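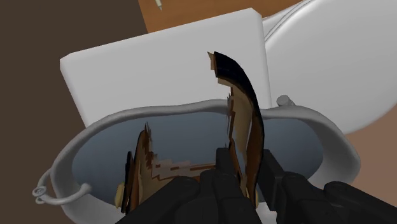
Mallet review: a grasp planner for cluttered bins

Mallet is a grasp planning package from Skindbridge. You give it a depth image or a mesh scene and a gripper model, and it gives you back a ranked list of grasps with a short motion plan for each one. I have been running it in simulation since March, mostly on container picking, and this review covers the planner, the scene tools and the viewer. I have not used the hardware drivers.

Setup

Installing it took me most of a morning. The planner itself went in without trouble, but the gripper description format is Mallet's own, and the converter dropped two of the linkage joints on my two-finger model. I fixed those by hand. The documentation has a page on this, but it is filed under "Migration", where I would not have looked. Thibault Marty pointed me to it on the user forum.

Once the gripper loads, you describe a scene in a plain text file and start the planner from the command line or from Python. I used Python for everything after the first day.

Planning on broken meshes

Most grasp planners I have tried want clean, closed meshes. My test objects are not like that. The one I used most is a tall curved piece with a black outer band and ragged tan and brown layers on the inside, full of steps and notches. It sits in a wide gray container with other jagged bits of the same coloring.

Mallet handled it better than I expected. It puts the pads on either side of the piece, low down where it narrows, and leaves the top sticking up well above the fingers. I ran 300 trials on this container with random starting poses and the default settings. The planner found at least one grasp it rated as usable in all but 35 of them. Fillcombe, the planner I used before, gave up on about 100 of the same starts.

The weak spot is thin parts. Splinters and narrow strips get smoothed away when the collision shapes are built, so a plan can pass straight through one and still be marked clear. You can turn the smoothing down, and planning time goes up a lot when you do. I settled on a middle value and added my own check afterward.

Rims and handles

Containers with uneven rims are a good test for the approach planner. Mine has a rim that dips along the far side and a handle that loops out at one end. Mallet treats the container as an obstacle like any other, and you can set a separate clearance for it. I would leave that on. With a single clearance for everything, it either refused good grasps near the wall or went in too close.

Perception

The segmentation module is the part I would skip for now. Pieces of similar color lying next to each other come back as one object, and the low fragments between two taller pieces were often merged with both. I fed it the simulator's own masks in the end. Mostwood's segmenter also plugs in through the same interface, and the results were better, though it is a separate license.

The viewer

Simple and quick. You can click any grasp in the list and see the pads in place, step through the approach and export a still. The camera can be rolled to any angle and there is no button to level it again, so I kept restarting the viewer to get a straight horizon. Logs are readable text. Runs of more than 200 grasps make the list slow to scroll.

Should you use it?

If you work with messy geometry in simulation and already have masks from somewhere, yes. If you need segmentation included, or your parts have a lot of thin edges, try the free tier first and check the plans yourself before trusting the clear flag. Version tested: 2.4, on Linux, with a two-finger gripper.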